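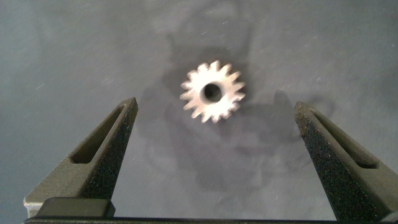

Nanna Hedegaard has replied to my moan about the Metley train by asking why I don't just get the bus like everyone else, and does the 26 still go past the baths?

1/ It does, Nanna! Well, it goes past them if the driver remembers the new loop. I gave in and tried it this week and I have thoughts, so sorry in advance to anyone who followed me for bread.

2/ First thing: the bus is warm. Properly warm, coat off, glasses steamed up. The train has been like a fridge since June (yes, June) and I'd forgotten you could travel to work without gloves in your pocket.

3/ Second thing: it takes 70 minutes. The train takes 26 when it turns up. I got through half my library book and a whole bag of mints before we even reached Kragh Street.

4/ The seats at the back face each other, so you spend the journey trying not to touch knees with a stranger. Mine was doing a crossword in pen and got stuck on 14 across. I knew it. I said nothing. It's been bothering me ever since.

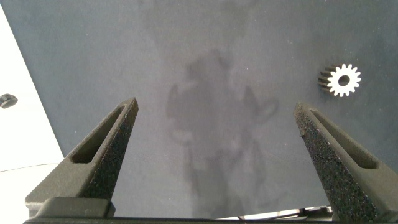

5/ Fares. A week on the bus is 14 quid cheaper than my train ticket – I checked twice. That's a decent curry, or most of a pair of school shoes.

6/ The view is miles better too. You come over the top by the allotments and see all the way down to the water. On the train you get the backs of sheds and that one trampoline.

7/ So for now I'm doing bus in, train home, and I'll moan about both. If anyone knows whether the weekly ticket works on the early one – the one that starts from the hospital – please shout, the website says yes and the driver says no.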